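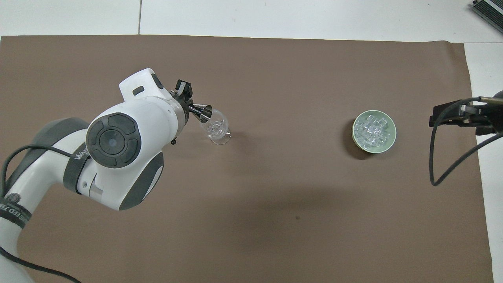 Measuring with the jigger: stemmed glass on the left, ice waiting in the green bowl.

How to build an iced sour cherry drink in a stemmed glass

My aunt always poured cordial by eye, and every guest received a different drink. Some were so sweet that you needed water after. I learned to use a jigger only when I moved to Jikholm and worked one summer in a café, and now I can't make a drink at home without it. The recipe is very simple, but I write it slowly for people who have never measured a drink before.

What you need

A clear glass with a stem
A small steel jigger, 25 ml on one side
A bowl of ice cubes
Sour cherry cordial (I use Padari, but any thick one is good)
Fresh lemon juice, without seeds
Cold soda water
A long spoon

Quantities for one glass

Cordial: 25 ml
Lemon juice: half a jigger
Soda water: to fill the glass

1. Prepare the place

Cherry cordial leaves a stain, and on a white table you will see it for a long time. I put down a big brown paper mat and do all the pouring on it. Smooth the paper with your hand before you start, so the glass stands flat. If the corners come up, turn the paper over and smooth it again. Please do not use a soft towel under a stemmed glass. It feels safe but the glass can lean.

Leave more free space than you think you need. The bottles can wait at the back and you bring each one forward when it is its turn. I keep the ice on one side and the glass on the other, with my pouring hand in between.

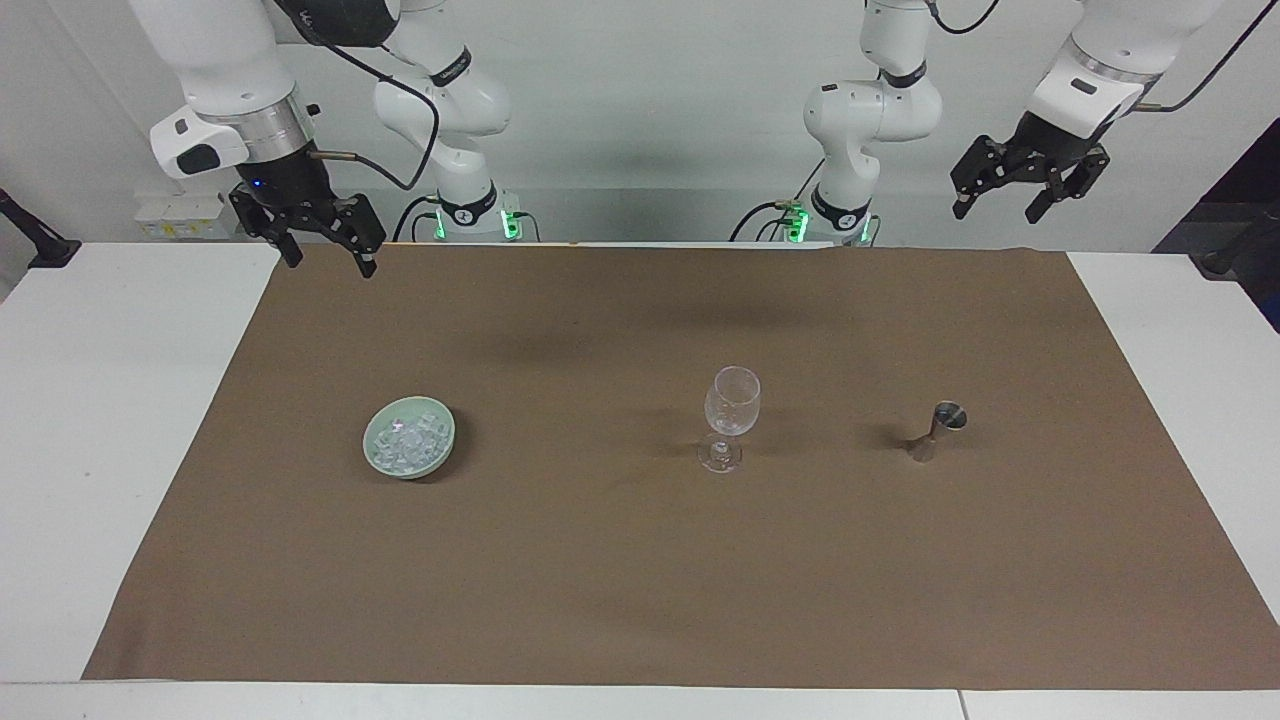
2. Take out the ice

Put the cubes in a bowl shortly before you start. I like clear cubes, they look nice in the glass and my cherry drink keeps its color. For this I boil the water once, let it become cold and freeze it in a closed box. It is not perfect every time. My neighbor Zerrin Kaplan uses normal water from the tap and her drinks taste the same as mine.

3. Measure the cordial

Hold the jigger close to the glass, nearly touching the rim. Fill it to the top edge, until the cordial is level. Then tip it in one calm movement toward the middle of the glass. If you tip very slowly, the liquid runs back under the edge of the jigger and goes down the outside — this was my mistake for many weeks.

Cordial is thick, so keep the jigger upside down for a moment and let the last drops fall.

4. Add the lemon

Use the same jigger, you don't have to wash it. Half full is enough. A jigger is narrow at the bottom and wide at the top, so half of the height is less than half of the volume. If yours has a line inside, follow the line. If not, go a little over the middle.

Stir the lemon and the cordial together now, before the ice. Later it is difficult to reach the bottom.

5. Ice and soda

Put in the cubes one by one with a spoon or tongs. Do not drop them from high, the bowl of a stemmed glass can be thin. Fill the rest with soda, pouring down the side, and lift the spoon once from the bottom to the top.

Small problems

Too sweet: add lemon first, then soda. Only soda makes it weak.
Too sour: a few drops more of cordial, stirred well.
Cubes stuck together in the bowl: knock them gently with the back of the spoon.

For a group

The bottle of soda I buy is 730 ml and I open a new one when the bubbles are tired. Measure the cordial and lemon for all the glasses first, and add ice and soda when people are sitting down. Reiko Aoki wrote to me that she does the same with ginger cordial in December. With ginger I would take a bit less lemon.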